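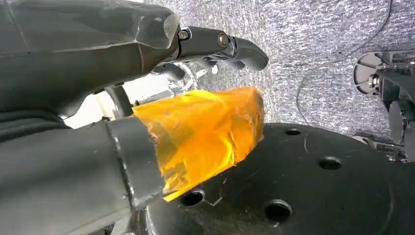
Does leaving washing-up bowls of water around a room do anything for dry air in winter?
Very little, unless the bowl is sitting on something warm, and even then you'd need to refill it more often than most people can be bothered to.

That was the question and first answer from the old thread, which got locked. Carrying on from there as there was plenty left to argue about.

hallway_moth
Joined: March
Posts: 16

I'm the one who asked. My piano tuner told me the air in our front room was too dry and that I should put bowls of water near the radiators. I did it for a whole winter. The piano went out of tune exactly as it had the year before and I now have a ring on the windowsill that won't come off. So I'm inclined to agree with the answer, but I'd like to know whether a proper humidifier is any better or whether it's the same idea with a plug on it.

Bulten
Regular

Same idea with a plug on it, but the plug matters. A bowl gives off a trickle. An evaporative humidifier with a fan and a wick gives off a lot more. The question is where it all goes afterwards. If your house is draughty you're humidifying the street.

What does your hygrometer say? You do have one?

hallway_moth

I have two. They disagree with each other by 16 per cent, so take your pick.

Bulten
Regular

Then you don't have a humidity problem yet, you have a measuring problem. Do the salt test. Bottle cap of table salt, a few drops of water so it's damp like wet sand and not swimming, put it in a sealed freezer bag with both gauges, leave it overnight somewhere the temperature stays put. They should read 75. Write down how far off each one is and stick it on the back with a bit of tape.

Yara Akl

I've done the salt test and I'd trust it for telling you which gauge is hopeless. I wouldn't trust it further than that. A cheap gauge that's four points high at 75 can be spot on at 40, or four points low. The offset isn't the same all the way along. People tape a number on the back and then talk as if they've got a laboratory.

Bulten
Regular

Fair, but it's better than two gauges 16 apart and a piano tuner's opinion.

Yara Akl

The tuner at least looked at the piano.

cold_scullery

Can I be the awkward one and ask why everybody assumes dry air is the trouble in the first place? We're in an old terrace and in January I'm wiping water off the inside of the bedroom window every morning. My sister comes round, says her throat feels dry, and tells me to buy a humidifier. There's mould behind the wardrobe! The last thing the place needs is more water.

I think "dry air" has become what people say when a room is too hot. Turn the heating down a couple of degrees and see if your throat still bothers you.

hallway_moth

I did wonder about that. We do run the front room warm. My mother-in-law sits in there.

Samira Sfeir

cold_scullery is right about the heating, I think, and it's the cheapest thing anyone's said so far. Warm the same air up and its relative humidity drops, with not a drop of water gone anywhere. So if you're running a room at 23 when it could be 19, you've made your own dry air and now you're shopping for a machine to undo it.

That said, I've got a cello and I do humidify, and I don't think it's all nonsense. An open seam cost me £413 to put right and it was after a cold dry spell. The repairer didn't claim he could prove it was the air. He said it was what he'd bet on.

Yara Akl

"What he'd bet on" after he'd been paid £413. I'm not saying he's wrong. But you had one seam open in one winter. How many winters did you have the cello before that with no humidifier and no trouble?

Samira Sfeir

Nine or ten. I know. I've thought about that too. In those years it lived at my parents' in a room with hardly any heating, which would fit with what I said above, but you could make it fit anything.

gravelboots

Bought the Semaan tower one with the blue light. It puts out mist, it looks very impressive, and after three weeks there was white dust on the television, the bookshelf and the cat's water bowl. Hard water here. The booklet says to use distilled. I worked out what I'd be spending on distilled water and put the thing in the loft.

Bulten
Regular

That's an ultrasonic. It throws the minerals into the air along with the water. The wick sort leaves the scale behind in the wick, so you replace the wick instead. You pay one way or the other.

gravelboots

How much is a wick?

Bulten
Regular

For mine, more than I'd like, and I get through up to two a winter. I cut my second one from a generic sheet and it works the same.

Yara Akl

How do you know it works the same?

Bulten
Regular

The tank empties at the same speed. If it's not in the tank it's in the room.

Yara Akl

Or the carpet. But all right, I'll give you that one.

cold_scullery

Has anybody here seen the Brovus advert where they say it "cuts winter colds"? Where does that come from? I wrote and asked them for the study. I got back a very friendly email with a discount code in it.

hallway_moth

Did you use the code?

cold_scullery

I did not.

Samira Sfeir

There is real research on how long some viruses hang about in dry air compared with damper air, so they haven't plucked it from nowhere. What I've never managed to find is anything that gets from there to "buy this and your family will have fewer colds". It's a big jump and they make it in one line of small print.

gravelboots

My GP's view was that if I'd clean it every day, fine, and if I wouldn't, don't have one. I wouldn't, so that was settled, even before the dust.

Bulten
Regular

Every day is over the top. Empty it and dry it daily, yes. A proper descale once a week with vinegar or citric acid, rinse it twice. I've never had slime.

cold_scullery

You've never looked under the float.

Bulten
Regular

I have now. I withdraw the remark.

pelmet_99

Sorry to barge in. I've read this and the locked one and I'm still not sure what hallway_moth should do about the piano. Our old upright had one of those systems fitted inside the case, with a little tank and pads and a heater bar. The quote was £628 and my dad paid it without a murmur. It does seem to hold its tuning better. He has it tuned twice a year either way, so make of that what you will.

Yara Akl

If he still has it tuned twice a year, what has the £628 bought?

pelmet_99

Less to do at each visit, according to the tuner. Who also fitted it.

Yara Akl

Right.

Samira Sfeir

I'd be a bit kinder about those. The point of them is that they treat the inside of the case and leave the room alone, so you're not trying to damp down a whole house for the sake of one soundboard. It makes more sense to me than a tower in the corner. Whether it makes £628 of sense depends on the piano. If it's a hand-me-down upright worth less than the system, I'd leave it.

hallway_moth

It's a hand-me-down upright.

Samira Sfeir

Then turn the room down, move it off the radiator wall if it's on one, and keep a gauge on top so you can see the swings. Pianos seem to mind the going up and down more than they mind any one number.

hallway_moth

It is on the radiator wall. It's been on the radiator wall since we moved in. Neither the tuner nor anybody else has mentioned it until this minute.

Bulten
Regular

What, and you put bowls of water next to it?

hallway_moth

He told me to!

cold_scullery

I'd get a different tuner.

pelmet_99

Ours is on an inside wall and there's a door next to it that gets left open, is that bad as well? I can't tell any more what's a real rule and what's people repeating things. The Cultby shop told my dad never on an outside wall and then sold him a piano that had been standing in their own front window.

Yara Akl

The outside wall thing was sensible when outside walls were cold and running with damp. In an insulated house I doubt it matters much. Direct sun and a radiator I'd take seriously. The door I'd forget about unless it leads outside.

Samira Sfeir

Agree on the sun. I'd still not put one in a window.

gravelboots

Anyone want a Semaan tower? Blue light works. Collection only, and you'll want to give it a wipe.

hallway_moth

Update. Did the salt test. One gauge said 74 and the other said 90, so the second one has gone in the bin. The good one says 41 in the front room with the heating on. Moving the piano on the weekend if I can get my brother-in-law over, as it weighs a ton and the castors haven't turned in years.

Bulten
Regular

41 is fine. I wouldn't buy anything at 41.

Yara Akl

It's 41 today. Leave the gauge there until spring and look at it morning and evening before anyone tells you it's fine.

hallway_moth

Will do. Any ideas for getting a water ring off a painted windowsill? Tried bicarb, tried toothpaste, it's taken some of the gloss off and left the ring.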